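Gripper Hold Fault at the Brultberg Handling Laboratory: Gallery

Lunudus maintains this page as part of its incident record for the Brultberg site. It concerns the loss of grip force reported on the tabletop handling cell in August, and it is intended for operators, site supervisors and partner staff at Wannasri who use the same model of gripper. The full report is available from the site safety office on request.

The fault came to light on a Tuesday, during a series of 50 lifts with glass bottles. On lift 33 the fingers closed, the controller reported a secure hold, and the arm began to rise. The bottle slipped out of the fingers a short distance above the table and broke on landing. The operator on duty pressed the emergency stop. There were no injuries, as the operator was standing behind the marked line at the time. Glass was found on the floor outside the cell, and the walkway next to it was closed until the area had been swept and inspected.

The arm was locked out that afternoon and the controller log was copied before any part was removed. Entries in the log show that the hold signal stayed on for 3 seconds after the bottle had left the fingers. For that reason the matter was recorded as a safety fault and passed to Stimlow, which supplies the control software for the cell.

Inspection of the gripper found two separate problems. A fastener in the finger linkage had worked loose, so that one finger gave way slightly under load. In addition, the software judged a hold by finger position alone. With the linkage loose, the fingers could reach the expected position while pressing on the glass with much less force than the setting called for. Either problem might have been noticed sooner without the other.

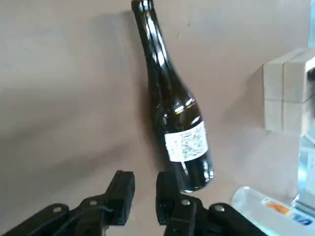
Work on the cell resumed under a temporary procedure, which remains in force. Lift height for any glass object is limited to 20 centimeters. Eye protection is required for all persons inside the marked line, including visitors, and the floor line has been moved back and repainted. Operators are asked to check the linkage fasteners by hand at the start of each shift and to sign the sheet kept at the cell door.

Stimlow has since delivered a revised version of the software. The hold signal now depends on both finger position and motor current, and it drops as soon as either reading leaves its permitted range. When the signal drops during a lift, the arm stops where it is and waits for the operator - it does not attempt to close again by itself. This last point was discussed at some length with Wannasri, where an automatic second attempt had been preferred for lighter goods. The two sites have agreed to use the same setting until the review is closed.

Staff should note that the earlier software version is still installed on the spare controller. That unit has been tagged and must not be connected to any arm until it has been updated. Anyone who finds it without its tag should inform the site safety office the same day.

Reports of slipping, uneven finger travel or a hold signal that stays on after release should be entered in the cell log, even where nothing has been dropped. The review found two such entries from the weeks before the August fault. Both had been marked as minor and neither had been passed on. Entries of this kind now go directly to the site safety office.

Questions about the procedure may be addressed to the Lunudus site safety office, Brultberg.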